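Rules for Robots That Share a Room With You
November
By Tellari Hung, for the Jeditbridge Young Makers pages

Your school has rules about running in the hallway. Swimming pools have rules about diving. Robots have rules too, and so do the people who build them and work with them.

Some of these rules are called standards. A standard is a written list of things that everybody who makes a certain kind of machine agrees to do. If two companies follow the same standard, their stop buttons will work in the same way, even if the robots look different. That matters in an emergency, when there is no time to read the manual.

The first rule is that a robot needs a way to stop. On big factory robots this is a large red button, and it has to be easy to reach. When someone presses it, the robot quits moving. It does not finish its job first. It also stays stopped until a person checks the area and starts it again on purpose.

The second rule is about force. Force is how hard something pushes or squeezes. A gripper is the part of a robot that takes hold of things, like your thumb and finger do. A gripper that lifts car doors has to squeeze hard. One that picks up toys should squeeze gently, or the toy may crack and a person's finger could get pinched.

At the Sturberg workshop, small grippers are tested with a kitchen scale before anyone uses them. The limit there is 800 grams. If a gripper presses harder than that, it goes back to the bench. One of the grippers tested this fall pressed with 538 grams, so it passed. Another one passed at 600, but only after its spring was changed.

Soft fingertips help too. A rubbery pad can hold a smooth object without squeezing very hard, because it doesn't slip as easily as bare metal or hard plastic.

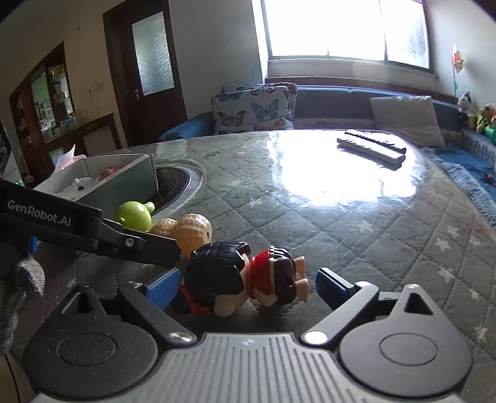
Two grippers at work on a tabletop. The near one has blue on both of its fingertip pads.

The third rule is about sharing space. When two grippers work close together, their fingers can bump. People working side by side need to agree on who moves first. At Sturberg they say "mine" before they reach in and "clear" when they have backed out. If both people say "mine" together, both of them wait and start over.

The fourth rule is to look at the work area before starting. Drinks should be moved away. Long hair is tied back and loose sleeves are pushed up, so that nothing gets caught in a hinge. If there is a stove or a burner nearby, it must be turned off and cool. Very small parts are kept away from little brothers and sisters, who might put them in their mouths.

The fifth rule is about privacy. Many robots and robot tools have cameras. A camera in a home can record family photos, letters or people walking by. Good practice is to ask everyone in the home first, and to tell them what will be recorded and who will look at it. You are allowed to say no. You are also allowed to change your mind later.

The last rule is to write things down. The Sturberg checklist has 16 lines, and each one gets a check mark before the power goes on. If something goes wrong, such as a loose screw or a torn pad, it goes in the notebook with the time, even if nobody was hurt. The next person reads the notebook before starting.

If you have a robot kit at home, you can make a checklist of your own. Start with how to stop it. Then ask a grown-up to read your list and add anything you missed.

Questions about this page? Write to the Young Makers desk, Jeditbridge | © Jeditbridge | Back to top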